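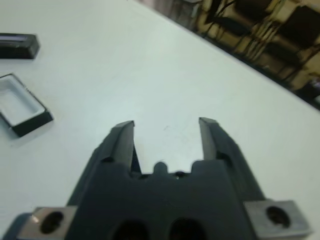
**Ghazal Golestani**
*Stint planner and karting writer, Skivness Kart Club*

# How to plan your pit stops for an endurance kart race

If you and a few friends have signed up for your first long kart race, welcome! You're going to have a wonderful time and your ribs are going to ache. Before you get there, please sit down for one evening with a pencil and a pot of coffee and work out your stops. I've done this for our Skivness team for years now, and a plain sheet of paper still gets us through the day.

## 1. Start with the rules

Read the race sheet twice. You want the race length, the longest stint one driver may do, and the shortest time a kart must spend in the pit lane. At Rekulgate we race for 390 minutes, with a maximum stint of 40 minutes. Divide one by the other and you get a little under ten, so you need ten stints and nine stops. The minimum stop there is 100 seconds, timed from line to line.

## 2. Share out the stints

Write your drivers' names down the side of the page and fill in the stints from left to right. Try to give everyone at least two stints off between drives (our Hirham friends once put the same person in three times out of four, and he could barely hold his fork at dinner).

Put a calm driver in first. The opening laps are crowded, and a bent steering rod will cost you far more than a few places.
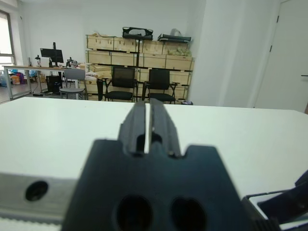
*Gripper fingers side by side, with the white tabletop beyond.*

## 3. Leave yourself some slack

Plan each stint a minute or two short of the limit where you can. Ten full stints would give you 400 minutes, so at Rekulgate you have ten spare to sprinkle around. Don't spend them all early. In our last race there, a yellow flag came out on lap 178, just as we were about to call our driver in, and those spare minutes let us wait until the track was clear.

If the kart ahead of you stops early, think before you copy it. Fresh arms are quicker – that much is true – but you'll have to make up the time somewhere, usually with a tired driver at the end.
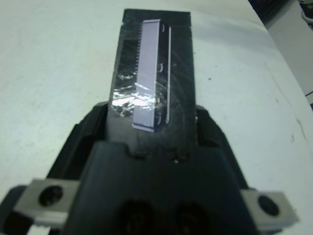 The other thing to settle beforehand is who gives the signal. Choose one person and stick with them. We use a big yellow board held up two laps before the stop, then again on the lap itself, and the driver raises a hand to say it's been seen.

## 4. Practice the swap

Do it in the parking lot if you have to. Seat insert out, old driver out to the left, new driver in from the right, insert back in. Zerouali Karting, where we train, lets teams rehearse in the pit lane before opening time, and they'll be doing it again in April, so do call and ask.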